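Ralta Workrooms
Room and Furniture Meeting: Minutes

Held in the meeting room, second floor. Opened at 2:05 p.m.
Present: chair, minute taker, facilities, electrical, purchasing, two room users from the front workroom, one from the back.
Apologies: stores.

1. Minutes of the previous meeting

Accepted with one correction. Under item 5 the order number for the desk tops should read 2267. Purchasing will amend the file copy.

2. Actions carried over

2.1 Walnut desk tops. Invoice from Loveo received and matched against order 2267. Paid. Closed.

2.2 Door closer, back workroom. Adjusted by facilities. The door now latches without being pulled. Closed.

2.3 Label printer. Tape cartridges still on back order. Facilities has been writing labels by hand in the meantime. Carried over.

2.4 Carpet sample. Besar sent the wrong shade twice. A third sample is due in May. Carried over.

3. Front workroom, desk surface

3.1 The room users asked for a ruling on marks and fixings on the new tops. Facilities stated that the finish tolerates low-tack tape but that residue becomes hard to remove if tape is left down for a long period. No tape is to stay in one place for more than 8 weeks. When it is replaced, the surface is to be wiped with a damp cloth and dried before new tape goes down.

3.2 No screws or drilled holes in the tops. Anything that must be held in place is to be held with removable pads. Purchasing has pads in stock.

3.3 One user asked whether small dark marks in the wood should be reported as damage. Knots and variations in the grain are part of the top and need no report. Dents, burns and lifted edges do.

4. Blue push button

4.1 The button stays at the middle of the front desk. The alternative, moving it to the near edge, was discussed and dropped. Users at the near edge would lean on it, and it would then share that edge with the power strip.

4.2 The tape outline on the desk is the reference for the button position. Loose items not in use for the current task are to be kept outside it.

Front desk and button:
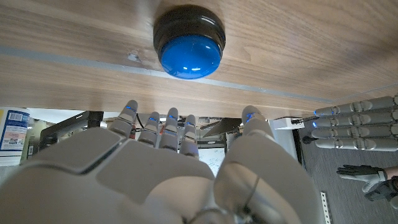
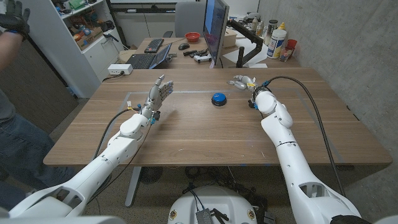

4.3 The button is entered in the register as item 1032. Electrical noted that the entry gives a supplier but no part number. Electrical will find the part number and add it.

4.4 A spare of the same type was requested. Purchasing has a price from Stan and will place the order with the next batch of small parts. No separate delivery charge will be accepted.

4.5 Cleaning. Dry cloth only on the cap. Glass spray has been used on similar caps in the back workroom and ran down into the base. The spray bottle has been moved to the supply closet.

5. Power and cables

5.1 The power strip on the front desk was discussed at length. Electrical would like it mounted under the desk top. The users want the sockets within reach without bending down. Mounting under the top would also require fixings, which 3.2 does not allow. Agreed to look at a clamp-on bracket that grips the edge. Electrical to bring one to the next meeting and test it on an old top first.

5.2 Until then the strip remains on the desk. Its cord is to be kept clear of the front of the desk and is not to be run across the walkway.

5.3 The fan on the floor under the front desk is to be tested and tagged with the other portable appliances. Facilities asked that it be lifted out before the carpet is vacuumed and put back afterward.

6. Second desk

6.1 This desk holds the monitor, the keyboard and whatever else has accumulated. The chair asked for a list of what needs to be there. The users named the monitor on its arm, the keyboard, the mouse and the laptop. The game controllers are in regular use and may stay, but a tray will be provided so that they do not sit near the front edge.

6.2 Cups, bowls and jars. The existing rule covers only the front desk. It was extended to the second desk with one change: a cup is allowed if it stands well away from the laptop and keyboard. Bowls go back to the kitchen at the end of the day.

6.3 Small bottles along the wall. The users were not sure who had put all of them there. Each bottle is to be checked for a readable label. Those without one go to facilities for disposal. The rest will be moved to a shelf once the shelf is up.

6.4 Shelf. Facilities has measured the wall. The bracket type depends on how much weight the concrete will hold, and that has not been checked. Carried over.

6.5 Cardboard box behind the monitor. To be emptied if it holds anything, then flattened. Spare packaging is kept in the store room, not on desks.

7. Key cabinet

The code was changed. Room users were told the new one at the meeting and it is not recorded here.

8. Other business

8.1 The back workroom asked for the same walnut tops. Purchasing will ask Loveo whether the earlier price still holds. There is no commitment at this stage.

8.2 The ceiling lights over the front desk reflect in glossy items on it. Facilities will try one diffuser panel and report.

8.3 The kitchen faucet drips. Reported to the building office.

9. Actions

Facilities: labels (2.3), bottle disposal and shelf wall check (6.3, 6.4), diffuser (8.2).
Electrical: part number for item 1032 (4.3), clamp-on bracket (5.1), fan tag (5.3).
Purchasing: file correction (1), spare button (4.4), tray (6.1), desk top price (8.1).
Room users: bottle labels (6.3), cardboard box (6.5).

Closed at 3:20 p.m. Next meeting in the same room, date to be sent out by the minute taker.

9 shares | 8 comments

Related items
Desk top care sheet, walnut finish
Portable appliance testing: what to bring and when
Carpet samples from Besar, status
Back workroom: minutes of the previous meeting
How to request a register number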